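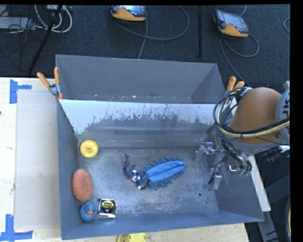 Brevard Shared Workshop Opens Its Sorting Arm Build to Members

7/16/21
By the Brevard Workshop press desk

We use cookies to remember your settings. Accept | Manage

BREVARD - The Nurkitz project, a robot arm that members of the Brevard shared workshop have been building on evenings and weekends, is now open for sign-up. Members can book the arm in 60-minute slots and run their own code on it.

The arm works over an open-topped bin clamped in place on a wooden tabletop. Its job is to pick up mixed household items, such as a tape measure, a sponge or a duster, with a metal gripper. Blue painter's tape on the table gives users corner marks to work from.

The build began in June with a parts budget of $2000, paid from member dues and a grant from Brurkalden, a local hardware supplier. Najafi, a machine shop across town, cut the mounting plates at cost.

"Soft items are still the hard part," the project team said. "A sponge changes shape when you grab it. We would like more people trying different grips."

The first round has room for 20 members. New users must complete a 15-minute safety talk before their first slot. Wiring notes and the control code are kept in the workshop library and may be copied for home builds.

Contact: Brevard Shared Workshop, front desk
© 2021 Brevard Shared Workshop. All rights reserved. | Back to top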